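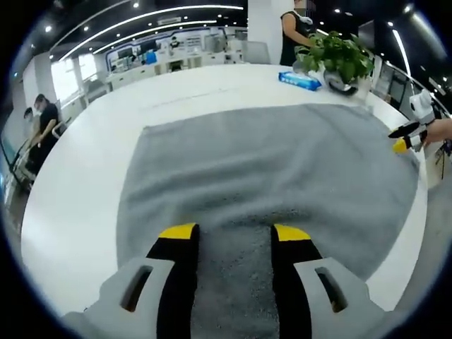 Doina Karagiannis was nineteen minutes into explaining reserve ratios to me when she stopped, put down her fork and said, "You're not writing any of this down, are you?" I wasn't. I was eating. But I'd also never heard a finance minister (well, a deputy one, and a former one at that) explain a budget shortfall using the bread basket, and I didn't want to miss where the rolls were going.

We'd met for lunch because she's back in the news. Two years after she left the treasury, the government has finally published its plan to fold the regional fuel subsidy into general spending, and pretty much everyone I called about it told me the same thing: talk to Doina, it was her fight. So I did, and it took her four days to call me back, and then she talked for most of an afternoon.

"I lost that argument in a hallway," she told me. "People think these things get decided in cabinet. We had the meeting, sure. Everybody had coffee. But Pascual had already made up his mind on the way in, and I could see it on him."

Pascual is Pascual Jara, her old boss, who still runs the ministry and who didn't want to be interviewed for this piece. His office sent me a short note saying the minister "values the work of all his former deputies." When I read it to Karagiannis over the phone later she laughed so hard she had to put me down for a second!

So what was the argument? The subsidy keeps fuel cheap in the northern districts, where people drive a long way to do anything at all. Karagiannis wanted it kept in its own separate fund, with its own line in the budget, so you could look it up and see whether the money was there. Jara wanted it in the big pot. She says the big pot is where things go to get trimmed.

"Look, I'm not saying he's going to cut it," she said. "I'm saying that if he did, you'd need a week and a calculator to find it. My version, you'd need one page."

I asked whether that was fair, given that the separate fund ran short in both of the years she was in charge of it. She didn't love that question. "It ran short and you knew it ran short," she said, tapping the table. "You're asking me about it right now. That's what I wanted."

The numbers are pretty big for a place that size. The fund was paying out nearly 500 million a year by the end, and her own forecast had it growing by 20 percent if oil prices stayed where they were. She brought that up before I could, and she also brought up that her forecast was wrong, because prices dropped that spring. "I was very sure of myself," she said. "I had charts."

Not everyone in her old circle agrees with her. Yanti Tjoa, an economist who worked under both of them, told me she thinks the merger is mostly bookkeeping and that Karagiannis is too attached to something she built. "It's a good fund. She wrote a good law," Tjoa said. "But you can protect a subsidy in the general budget if you have the votes, and if you don't have the votes the fund won't save you either."

I passed that along. Karagiannis thought about it for longer than I expected. "Yanti's right about the votes," she said. "I'd still want the page."

Would she go back? There's talk that she'll run in the north when the seat opens up, and I asked her twice, once over lunch and once when she was putting her coat on. The first time she said she was enjoying sleeping until seven. The second time she asked me who'd been telling me that, and when I wouldn't say, she guessed, and guessed correctly, and told me to say hi to him.

The plan goes to parliament in August. She says she'll be watching from the public gallery, on the left side, where the seats are better.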